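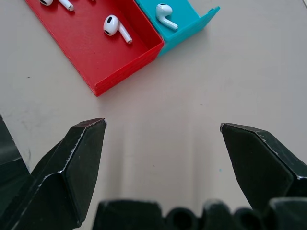

What should go into the budget before you ask for a quote on an arm?
Everything the arm will touch, stand on or wait for. The arm itself is one line.

Week 6: Costing a small sorting cell
Notes by Tharushi Sheikh. Bring the Cotudlow worksheet to the tutorial.

Most first budgets I mark have one very precise figure, the price of the arm, surrounded by fog. The arm is the part with a brochure, so it gets the attention. Trays get forgotten, and then somebody's weekend goes into printing them.

Start with the workpiece. Earbuds are small, glossy and rounded, and a gripper chosen for cartons won't thank you for the change. Ask the supplier for a trial with your own parts before you sign. If Pelleck will only demonstrate on foam cubes, budget as though you're buying a foam cube sorter.

Lines people leave out:
Spare fingers. The finish scuffs, and sooner or later so do the tips.
Printed trays, including the colour you'll want after the first colour confuses the vision software.
A wrist camera, its cable, and the second cable.
Staff time for setup. Desmet's quote allows 6 days. I'd allow 11 -- and keep quiet about the difference until October.

Lease or buy? Work both out over 26 months using the Ando rate sheet. Leasing looks dear until you price the cupboard where the old one will live.

Due next tutorial: one page, all lines filled in. "TBC" is not a dollar amount.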